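18 August 2021

I came home late from the hall in Skeltau and ate bread standing up, and now I write this before I forget the details. My English is better in the evening, I think, or I am only less ashamed of it.

All day the question was the same one that my mother asks on the telephone: when will a machine do the washing up? I told her again that I do not know. She has 27 plates, all from Gaden, and she will not trust them to a dishwasher. I can't imagine that she will trust them to an arm.

My own work is smaller than plates. I think about cables. In the shop at Camden, where I worked before, a person put a cable into its clips in the time it takes to say a short sentence, and spoke about football while doing it. I did this job for one winter. My fingers were slow at first and after one week they knew it. I could not explain to anyone what they knew. A cable is not like a box. When you move one end, the middle does something else, and when you press the middle down, the part you finished before wants to come up again.

This is why I don't like the question "can robots do it yet". Do what? To carry a box from one shelf to another, yes, I believe it. To fold a shirt, on a good day, if the shirt is patient. To lay a soft cable neatly through three clamps, where the colored bands should come in the gaps, I would say that I have hope. I wrote in my notebook in the spring that it would be solved by October. I leave the sentence there, as a punishment.

I also thought about Lis, the small program I keep for planning my own week. It can move 1,000 little boxes in a calendar and never drop one. Then I look at my kitchen, with the cord of the kettle behind the toaster, and I understand that a box in a calendar has no weight and does not bend.

I keep four pictures with today's page.

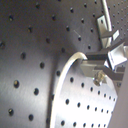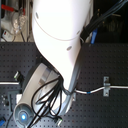 The cable and its metal parts:
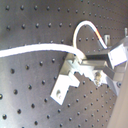
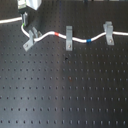 On the way home I was counting the household jobs which have something soft and long in them. Shoelaces, the vacuum cleaner hose, the string of the blinds, the bag in the trash can, bed sheets, the garden hose at my mother's house, spaghetti. I stopped at 21 because the bus arrived. Almost everything in a house is soft or hangs from something. In a shop it is a little better, because somebody has already screwed the hard things to the table, and the table does not change its mind during the night.

My opinion tonight, and I write it so that I can laugh at it later: the shop floor will come first, and it will come in boring pieces. One machine for one kind of cable, with the same clamps in the same places. The house will wait a long time. I do not find this sad. I only find it difficult to explain on the telephone, when the other person has wet hands and wants yes or no.

I should write down also that my shoulder is better and that I owe 3 euros for coffee. The window in the bedroom still does not close well. I pushed a folded towel in the gap, and it took me four tries, and I was swearing at it in two languages.

Tomorrow I must get up early and buy a new lamp for the desk before the bus.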